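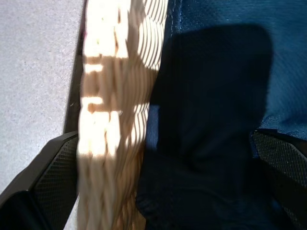
They'll be doing all our washing for us soon, according to a bloke in the queue at the tip, and he was so sure of himself that I've been chewing on it ever since. Is he right? I've got four in the house, two of them teenagers, and the laundry basket is never empty. I don't mean a washing machine, obviously, I mean a thing with arms that takes the clothes out, hangs them up and puts them away.

I'd also like one for work if such a thing exists. I help run a small repair shop in Kilen and half my day goes on wiping down, sorting bits into trays and picking rags up off the floor. My boss saw a secondhand arm for 900 quid and is tempted. I said I'd ask on here first. Can they really do chores yet, or is it all clever videos?

Asked by pegs_and_fuses in Home & Workshop

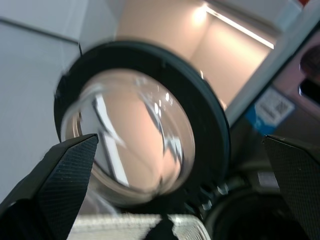
GERKETTI_BENCH
Top contributor, Workshop Tools

Bit of both, I'd say! I've been messing about with arms in my own garage for ages (mine came out of a closing-down sale and I named it Räsänen after the sticker on the crate) and the honest answer depends on what you hand it.

Hard things that keep their shape are the easy end. Give it the same part in the same spot, pointing the same way, and it'll go on all night. Trouble starts when the part is round, or shiny, or clear. Clear plastic is a pig, because the camera sees whatever is behind it or reflected in it and has to guess where the surface is. Anything curved wants to roll or tilt as the fingers close too. I've had mine chase a round lid right across the bench and onto the floor while I stood there with my tea.

Cloth is harder again. A shirt in a heap hasn't got a front or a back as far as the machine's concerned. It can grab a bit of it, fine. Two fingers and a pinch, up it comes. But then you've got a twisted lump hanging there and the collar could be anywhere. Folding means finding two corners, and you and I do that by feel without looking up from the telly.

For the shop, ask the seller what the 900 includes. Mine was 300 for the arm and then I needed a gripper, a camera and a decent stand, and I'm still not done spending. If your boss wants it to sort trays, put the trays in a fixed place and go for it. Rags off the floor, I wouldn't bother.

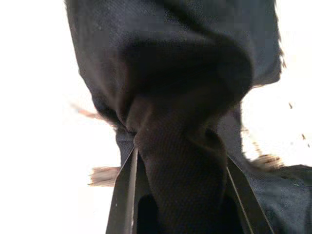 What about the laundry, though?

Two more replies

otix-on-toast

I asked the same thing last June and got told "give it 20 years" by one person and "next spring" by another, so take your pick. What I'd look for in the videos is whether they show the whole job. Lots of them start with one towel laid out flat. Try starting with a wicker basket full of jeans, with legs tangled round each other and sleeves caught on the weave. Also watch for "played at 4x speed" in tiny letters in the corner, that's a good giveaway.

Wouldn't stop me wanting one. I hate pairing socks.

mrs_mangle

Get the teenagers to do it.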